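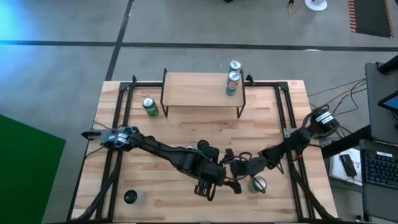

3. How visiting anglers chose their water

3.1 The lake and its guests

Anyone who has spent a wet week in February waiting for a pike to take an interest will know that fishing holidays are about a good deal more than fish. We came to this part of the study with that thought already in our heads, and we have tried, as fairly as we can, to let the anglers persuade us one way or the other. Lake Bellis is a long, shallow water with reed beds down its western side and one deep basin near the Zarno inlet, and most of its visitors come through the lodge at Plalell, where they are given a permit, a tide of friendly advice and a logbook to fill in at the end of each outing.

The logbooks were a delight to read, if slow going. Altogether we had 2214 entries to work from, written by 382 different guests, and they range from a single word ("blank") to several pages on the behaviour of one particular grebe. Suha Khalaf read every entry in full and marked each one for the stretch of water fished, the reason given for going there, and any mention of birds, weather or company. Shirley Tremblay then read them all again without seeing the first set of marks, and where the two readings differed we sat down together and talked the matter through until we agreed.

What struck us early on was how seldom the size of the catch decided where a guest went next. People who had done very well in the deep basin quite often spent the following day in the reeds, where they caught next to nothing, and wrote happily about it afterwards. Otters come up again and again in these pages, as does the heron by the old landing stage. A further 460 entries give no reason at all for the choice of water, and we have left them out of the comparison in the next section, though they still count towards the totals for each stretch.

Figure 1. Two dark gripper fingers above a light-coloured hardwood floor. 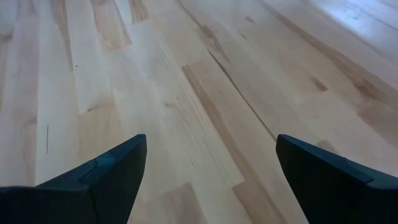
3.2 Guided and unguided days

Guests could go out alone or take a place in one of the Drovari boats with a guide, and the two kinds of day read quite differently on the page. Guided anglers tended to name the basin and to write at length about tackle, depth and the patience of the person at the oars. Those on their own wrote more about getting there, about where they stopped for lunch, and about whatever happened to swim or fly past. We should be careful here, as beginners were gently steered towards a guide on their first morning, and a beginner's account is bound to dwell on what was being taught. For that reason we compare guided and unguided days only for guests who had at least one of each.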